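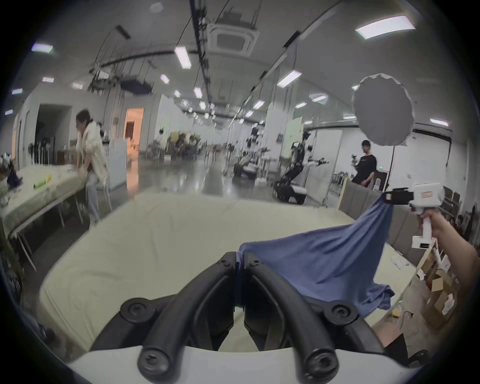 O casaco "técnico" e a etiqueta que promete demais

Hagos Beyene
January 24, 2023

Comprei em junho, na promoção, um casaco da Brandier que prometia aguentar 25 graus negativos. Moro numa cidade onde o inverno raramente desce dos 2 graus, portanto a promessa não me servia para nada, e mesmo assim paguei por ela. Desconfio que muita gente faz o mesmo.

O vocabulário do desporto de montanha tomou conta da roupa de todos os dias. Já não há forros, há "sistemas térmicos". A Drellico vende umas meias de 54 euros com "zonas de compressão inteligente" e eu gostava que alguém me explicasse onde está a inteligência. Escrevi à loja a perguntar como tinham medido o tal efeito. Responderam com um cupão de desconto.

Não digo que os tecidos sejam todos iguais. Uma boa camisola de lã aquece mais do que uma má, e um impermeável com as costuras mal seladas deixa entrar água por muito bonito que seja o nome da membrana. O que me custa engolir é o número na etiqueta. Vinte e cinco negativos para quem? Parado numa paragem de autocarro ou a subir uma encosta? Com que roupa por baixo? A etiqueta da Brandier não diz, e a da Plalby, que fui ver a seguir, também não.

Dir-me-ão que o cliente gosta de números. Talvez. Mas então que venham com o método ao lado, em letra legível – e que a loja saiba responder quando lhe perguntam.

Entretanto uso o casaco. É confortável, tem bolsos fundos e o fecho encrava.

536 partilhas | 25 comentários

Este site utiliza cookies. Ao continuar a navegar, aceita a sua utilização.

Contacto | © Igwe | Voltar ao topo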